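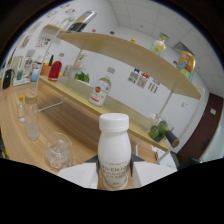 A white bottle between the fingers of the hand gripper, Oltesholm.

I went to the Oltesholm open day in December expecting a sales pitch and got a room with a sofa and a table full of groceries. Cever, the outfit that runs the place, is gathering examples so that a learning system can pick up kitchen chores. A person holds a gripper by hand, grabs a thing, puts it somewhere, and the recording goes into the pile. No arm, no motors to speak of. Our guide, Umut Aydoğan, told us they had 421 usable recordings from this one table and wanted a lot more.

I asked what "usable" meant. He said a second person watches each one and throws out the fumbles. I would have kept the fumbles. A machine that has only seen tidy grabs will have no idea what to do after a bad one, and he half agreed with me before moving the group along.

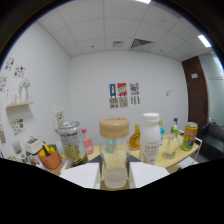
Glass jar with a beige lid, silver can to its left.

Visitors were allowed to try. I got two turns of some 20 seconds each, and the tool is heavier than it looks. My wrist did most of the thinking - which makes me wonder how much of that ends up in the recording at all.

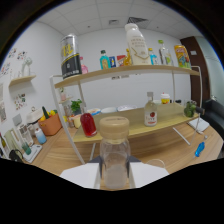 The jar again, with the two-tier shelf behind it.

Dolow, the software side, had a screen in the hallway with a chart going up and to the right. The chart had no labels on one axis. I asked about that too and was offered coffee.

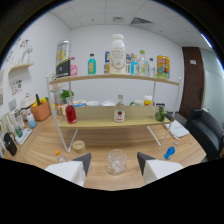

My real doubt is about variety. One room teaches you one room, and a system raised on it may come apart in my kitchen, where the light is bad and the counter is sticky. I'll give them the clear cup, with what look like ice cubes in it, and the blue bottle lying on its side, as both are harder than a carton standing straight up. Umut said a second site, at Avcı, would open in spring with different furniture. Fine, but I'd like to see the same gripper in a house where people live. I left my email address for the results and haven't heard back.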